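Avitz Backyard Pitching Screen, reviewed after a season
Posted 08/09/2025 by Wendell Obi

I coach a 12U team in Lisorbridge and throw most of our batting practice myself. Our old L-screen had a bent upright and a net that was mostly zip ties, so in the spring I bought the Avitz 7-foot model to replace it. It has been used two or three times a week from then until the end of our season.

The box is heavy and long. Get a second person to help you carry it. The tubes slide together with push buttons, the same way a pop-up canopy does, and the net goes over the top like a pillowcase. The first setup took me most of an hour, and the instructions were not much help. They show the left-hand and right-hand versions on one drawing, and I put the short side on backwards. Now that I know how it goes, I can have it up before the kids finish playing catch.

The net is the best part. I kept a tally on a clipboard for the first part of the season because I wanted to know what I was paying for. It took 1,278 balls off the bat by the June break and 2,840 by our last practice. There is one frayed spot, right at chest height, where most of the line drives go. No ball has come through. My last screen, from Lustau, had its first hole in a month with a lighter hitting schedule.

The padding is less impressive. It is foam with a vinyl sleeve, held on with hook-and-loop strips. The strips pick up grass and stop holding. I had 4 of them fail and went over the whole length with athletic tape, which looks bad and works fine.

Stability is fair. The feet are wide enough on dirt, but on turf a good wind will walk the screen backward. I put a sandbag on each side. Eze sells a wheel kit that fits these tubes, and I would add it if you have to move the screen across a parking lot.

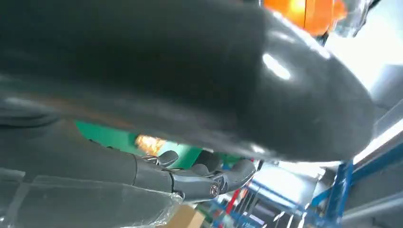
Storage is where I had to change my habits. Folded flat, the screen leans against my garage wall, but any part that touches the floor gets scuffed, and the black finish comes off in flakes. I have started wrapping the ends in whatever is lying around. Clear, crinkly plastic film does the job if you tape it down, and it costs nothing if you save it from other packaging. Touch up the bare spots with spray paint before winter or they will rust.

I wrote to Avitz about the hook-and-loop strips and got a new set in the mail in 5 days, no charge. The new ones look the same as the old ones, so I have left the tape on.

I would buy the screen again for the net. If your league has its own cage and you only need something for the yard, the smaller size is probably enough.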